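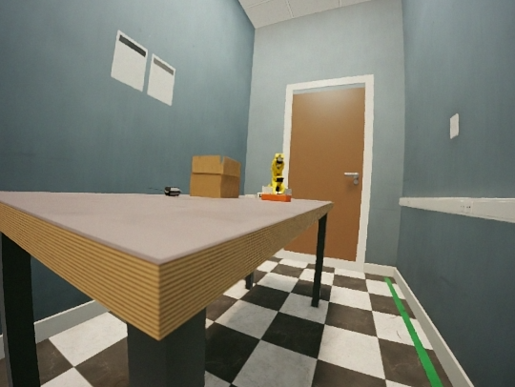

I started walking to work in March, mostly because my car died and I was too cheap to fix it right away. Dravard isn't a big town, but my job is clear over on the Brustthorpe side, and I'd always told myself it was too far. It's 21 minutes. I had been driving 21 minutes' worth of sidewalk for six years!

The first week was awful. I wore the wrong shoes, I carried too much, and I showed up at my desk looking like I'd been chased there. Then Soon-im Choo from the bakery on the corner started waving at me through the window, and by the second week I was stopping in for a bun (okay, two buns) and hearing all about her daughter's wedding plans, right down to the napkins.
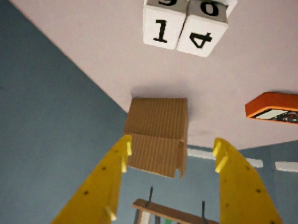
You notice so much more on foot. I found a shortcut behind the library, a plum tree that drops fruit right over the fence, and a very old dog named Pal who expects to be scratched behind the left ear, never the right. His owner, Santosh Yadav, has lived on that street for 16 years and I must have driven past him a thousand times without once saying hello.

The mechanic finally called with a quote: $800, plus the tow. I said I'd think about it, and I'm still thinking. My sister says I'll cave the first time it sleets, and she may be right, but I did buy some proper boots and a raincoat with a hood that stays up. I've also moved my alarm back ten minutes, so there's time for the dog.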